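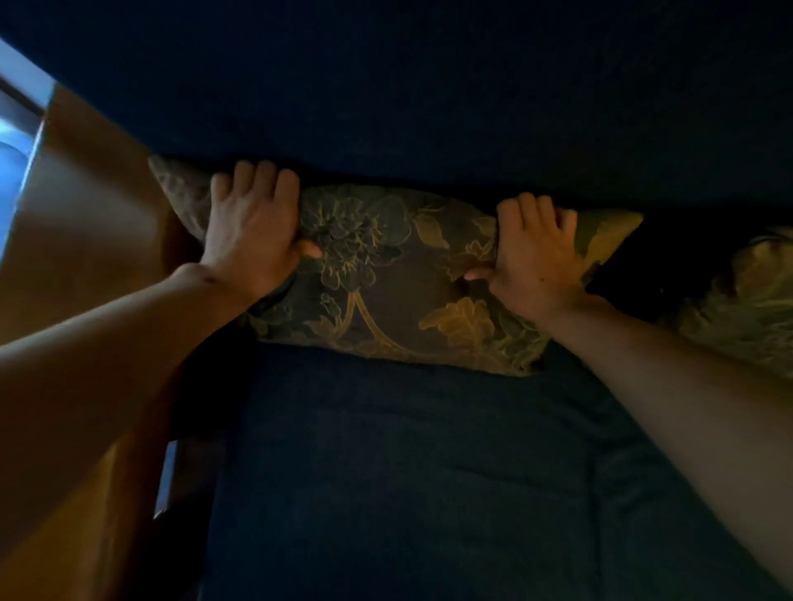 The Couch Lesson

Home Features Reviews Events Subscribe

The open day at Valtix had a parking attendant, a coat check and a tray of very small sandwiches. What it had in the way of robots was one arm on a rolling base, named Buchanan, and for the first hour Buchanan was not feeling well.

So we were taken upstairs to watch people tidy up.

I had driven 64 miles to Nisholm for a glimpse of the future, and the future turned out to be a navy couch with wooden sides and a couple of flowery pillows, the kind an aunt gives you and then checks on. You take hold of a pillow with both hands, thumbs on the front, fingers over the top edge, and push it down toward the place where the back meets the seat. Then you pull it out and start again. Valtix records this from the point of view of the person doing it, and the recordings go to Buchanan, who is supposed to pick up the habit.

Agnes Ogilvie runs the room. She spent years in furniture retail before this and still straightens things as she passes them. "Everybody thinks they know how to put a pillow on a couch," she told our group. "Then you ask them where their thumbs go."

We looked at our thumbs.

The project is called Sirkport, and its library held 2852 clips on the morning I visited. Pillows make up over 200 of them. A man in a fleece vest asked why a robot would need to see it so many times when his children had been shown once. Ogilvie asked if his children put the pillows back. He went to find the sandwiches.

The trouble is that a pillow has no fixed shape. Squeeze it and it creases, let go and it puffs out somewhere else, and a couch is no better. A pattern of gold leaves and big petals makes matters worse, as the software has a weakness for taking a leaf for an edge. Plain gray pillows were tried in February and Buchanan did beautifully with them. Then somebody pointed out that customers own couches with things on them.

Visitors were invited to have a go. I was told my grip was "decorative." A retired dentist got a round of applause.

By midafternoon Buchanan had recovered, and we filed back down. It rolled up to a second couch, considered it for a long while, closed on a pillow and laid it face down across the armrest. The engineers were delighted. Last year, one said, it had gone for the armrest.

The next open day is in February, and the coat check is free.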